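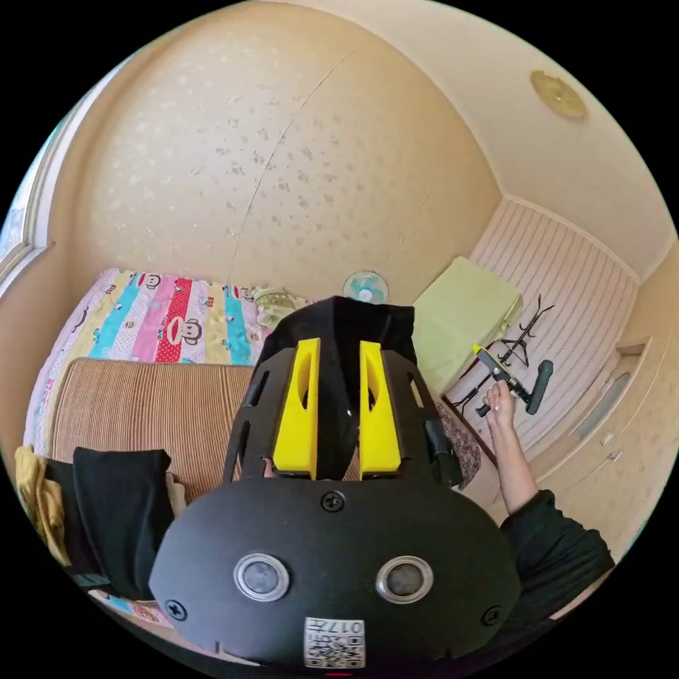
Week 3 is all about looking after the hand-held grippers, and I promise it's less dull than it sounds! Most of what goes wrong with these units is wear, grime or something working loose, and you can catch nearly all of it before you head out to record. Start with the finger pads. Ours are the yellow ones, tall and tapered with a slot in the face, and the slot is where fluff loves to collect (especially if you've been working near bedding or clothes). Wipe both pads, then squeeze the fingers shut and look for a gap at the tips. Next, flip your attention to the rear plate. There's a Phillips-head screw above the two round sensor windows and one near each lower edge, and I'd like you to try each of them by hand. Snug is plenty. Callum Buchanan stripped a thread last March and we're still hearing about it.

Sensor windows: soft dry cloth only, no sprays. Go right out to the silver rims, that's where the smears hide.

Label: read the number by the QR code and put it in the log before you touch anything else. 017 goes in as 017, zero included, or the Lamont sheet sorts it to the wrong spot.

Pads get swapped every 1000 grasps, sooner if the tips look rounded. Spares are in drawer 13. Always change the pair, even if one side still looks lovely!

After a swap, do 20 slow open-and-close cycles and listen. A bit of a whisper is fine, a click means take it off and seat it again.

Logs go to Silvana Guerra by September 25, 2026. Bring your own small Phillips driver to the next lab, room 1105.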